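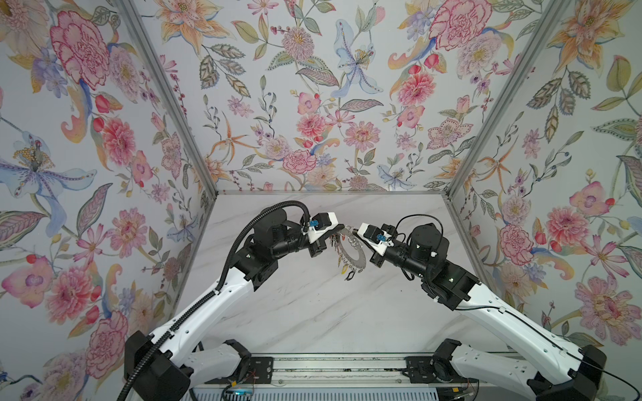 Storing Earrings and Charms on a Ring

A plain metal ring is one of the cheapest ways to keep small jewelry together. Earrings and charms hang from the rim, you can see what you own, and the whole thing lifts off its hook when you want to clean the shelf behind it. Thin, flat rings with a big opening work well. A thick one won't fit through most earring hooks.

What to hang and what to leave off

Hook earrings and small charms go on the ring. Studs don't. Put those in a pill box or stick them through a scrap of felt. Heavy pendants pull the ring to one side, so give them their own hook. Fine chains should stay off entirely. They wrap themselves around everything nearby and you will spend your evening with a pin and a magnifier.

Loading the ring

1. Lay a towel on the table and set everything out on it in pairs. A dropped earring stays where it lands on a towel.

2. Wipe the ring with a dry cloth. Skin oil and hand cream make the hooks stick in one place.

3. Hold the ring steady with one hand on the upper edge and work with the other. If you are short on grip, clip it to the edge of a box with a clothespin and use both hands.

4. Start with the longest pieces and hang them where the rim will be lowest. Short ones go up the sides.

5. Keep both earrings of a pair next to each other. It sounds obvious, but pairs drift apart when the ring gets bumped.

6. Leave a finger's width between pairs. When you run out of room, start a second ring.

Mixed metals

Gold-tone, silver and dark-finished pieces can share a ring for everyday use. Sterling is the one to watch, as it darkens in a damp room. I keep mine out of the bathroom for that reason and put an anti-tarnish strip in the drawer with the spares. Strips should be changed on the schedule printed on the packet – mine get swapped every August, when I do the closets. Plated pieces scratch easily, so hang them at the end of a row and away from anything with a rough edge.

Moving a full ring

Lift it straight up and keep it level. Tilting is what sends hooks sliding down to one spot. For a longer trip, lay the ring flat on a cloth, fold the cloth over the top, and roll it loosely. Wilson Pacheco wrote in from Hivumbridge to suggest a pie tin with a lid, with the cloth inside it. I tried that on a move and every pair came out together.

Undoing a tangle

Lay the ring down before you start. Pulling at a hanging tangle bends the hooks. Find the piece on top, slide it sideways along the rim, and take it off. Repeat until the knot opens. A drop of baby oil on a stiff jump ring helps – wipe it off well afterward.

Bent hooks can be pressed back into shape with flat-nose pliers. Wrap the jaws in masking tape first so they don't mark the metal.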